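Textile Care and Household Laundry, Unit 9
Reading the Care Label Before You Fold
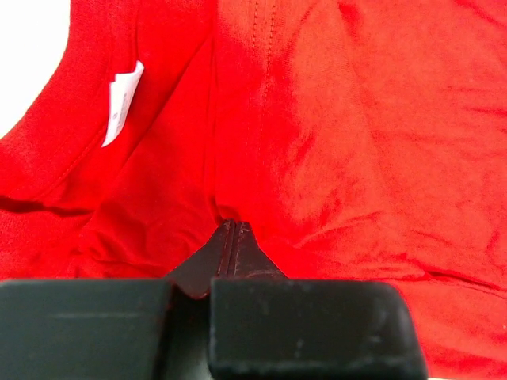 Shirin Taheri asked at the start of the September session whether anyone still reads these things once a shirt has been through the wash a few times, and I promised to give her question a proper answer in the notes, so bear with me!

My own feeling is that folding time is the very best time to read a label. The garment is already spread out on the table, the light is good (please do use a white surface if you have one, it makes a red knit so much easier to see), and a narrow white label shows up nicely against a strong color. Smooth the cloth outward from the middle with flat hands, and go gently near the seams — knits stretch more willingly than you'd think.

Labels curl and fold over at the ends, and small gray print is hard going for most of us. Flatten the label between finger and thumb and tip it toward the lamp. If the words have faded, look for the symbols:

Washtub: washing, with dots or a number for temperature
Triangle: bleach
Square: drying
Iron: ironing, with dots for heat
Circle: professional cleaning

A cross through any of them means don't.

For knitted shirts, fold the sleeves in first, then bring the hem up to the collar, and run your palm along any long crease before it has a chance to settle. Heavy knits go in the drawer and never on a thin hanger.

For next time, please bring one colored knit from home and copy its symbols into your Greda workbook, page 54. We start at 9, and the kettle will be on a little before that.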